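4.3 前向相机对比试验

本节适用于在户外道路上比较两种前向相机模组的操作人员。试验对象为 Canorell 相机模组(以下简称“甲模组”)和 Vistivov 相机模组(以下简称“乙模组”),两者均通过 Riltatier 控制器接入移动平台。室内标定未完成的,不得进行本节所列操作,标定方法见第 3 章。

本节内容由 Rosângela Godoy 编写,Kálmán Lakatos 审核,修订日期为 2021年11月11日,取代同年 5 月的版本。

4.3.1 试验前准备

1. 关闭平台主电源,确认急停按钮处于按下状态。

2. 将甲模组装入前部支架,拧紧两侧固定螺钉。支架的俯仰刻度应对准第 2 格。

3. 连接数据线和供电线。供电电压为 12 V,两个模组相同。

注意:严禁带电插拔供电线。接口损坏不在保修范围之内。

4. 用随附的无尘布清洁镜头。不得使用含酒精的清洁剂。

5. 松开急停按钮,接通主电源,等待控制器状态灯变为绿色常亮。

6. 在控制器界面中选择“相机”—“新建对比”,输入模组编号、操作人员姓名和路段代号。两次行驶必须使用同一路段代号,否则软件无法将记录配对。

7. 将曝光方式设为“自动”,关闭“夜间增强”。

4.3.2 路段选择

试验路段应为平直的铺装道路,中心线和右侧边缘线清晰可辨,直线长度不少于 600 米。试验前应取得道路管理方的书面许可,并安排一名安全员全程在场。安全员手持遥控急停装置,不得兼任记录工作。

4.3.3 行驶与画面检查

1. 将平台置于右侧车道,车头朝向行驶方向,在控制器界面中点击“预览”。

2. 以低速驶入直线段,确认预览画面稳定后点击“开始记录”。

3. 行驶中不得调整支架角度或更改曝光参数。如确需调整,应停止记录,将该次数据标为“作废”,返回起点重新开始。

4. 完成全程后停车,点击“结束记录”,从回放中截取一帧作为检查画面。合格的检查画面应同时包含中心虚线、右侧实线和地平线,车道线向远处收拢的位置应落在画面中部附近。近处路面允许有轻微的运动模糊,但最近一段虚线的轮廓仍须能够分辨。平台前部车体可在画面底部的两角露出少许,不得遮挡车道线的主要部分。
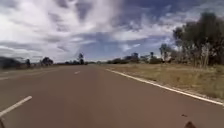 5. 将检查画面与上述要求逐条核对,结果填入附表 B。路面上的深色小点可能是杂物或污渍,应在备注栏中注明其位置,并与乙模组的同路段画面对照,以排除镜头污点。

6. 检查天空区域。多云天气下,云层较亮处应保留纹理,同时树冠暗部不应完全变黑。如两者不能兼顾,在“动态范围”一栏填写“不足”,无需重新行驶。

7. 关闭主电源,按下急停按钮,换装乙模组,重复 4.3.1 第 3 步至本节第 6 步。换装时不得改变支架的俯仰刻度。

警告:换装必须在路外安全区域进行。平台停在行车道上时,任何人员不得在其前方弯腰或蹲下作业。

4.3.4 结果判定

将两组记录导入 Tanner 分析软件,选择“车道线”模板,点击“运行”。软件对每组记录分别给出一个综合评分,满分为 100 分。评分达到 87 分的模组判为合格;两个模组均合格时,以远端边缘线的识别距离较长者为优先选用。

评分低于合格线时,按以下顺序排查:

(1)镜头是否清洁,固定螺钉是否松动;
(2)支架俯仰刻度是否发生变化;
(3)数据线是否有丢帧记录;
(4)控制器固件版本是否与第 1 章所列一致。

排查完毕后可重新试验一次。仍不合格的,应停止使用该模组,并将原始记录连同附表 B 一并交技术支持部门处理。

注:两个模组的行驶时间间隔应尽量缩短。光照或云量发生明显变化时,两组记录不具可比性,应全部重做。

4.3.5 数据保存

原始记录不得覆盖或重新压缩。文件名由控制器自动生成,操作人员不应自行修改。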